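Minutes of the Work Experience Planning Meeting
Nilis Secondary College, Room 15

Meeting opened at 3.40 pm. Shanthi Khan in the chair, minutes taken by Kofi Sarpong. Apologies were received from the Year 10 coordinator.

1. Previous minutes
The minutes of the January meeting were accepted with one correction. The name of the employer in item four should be Destska, with the letter k.

2. Placements for Year 10
Shanthi reported that 165 students have applied for a placement this year. Most of them already have an employer. Graltetti has offered places in its office and its workshop, and asks that students bring their own safety boots. It was discussed whether the school can lend boots to families who find this difficult. Kofi will ask the front office if there is money for it.

3. Mock interviews
The interviews will be held in the library in the morning, before recess. Each student will have 15 minutes with one interviewer and will receive written comments on the same day. Acheampong is sending three staff members as interviewers. It was agreed that students must bring a printed résumé, also if they have sent it by email before.
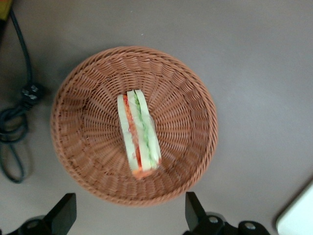 Sandwich wedge in a wicker basket.

4. Budget
The balance of the careers account is $1,341. Bus hire for the visit to Destska must be paid from this amount. Shanthi has asked for a second quote, as the first one was higher than last year. The decision was moved to the next meeting.

5. Other business
A parent has asked if students may do their placement in a family business. The meeting agreed to this, on the condition that the supervisor is not a parent of the student. The form will be changed accordingly.

Actions
Kofi: boots, placement form.
Shanthi: bus quote, letter to Graltetti.

Meeting closed at 4.35 pm.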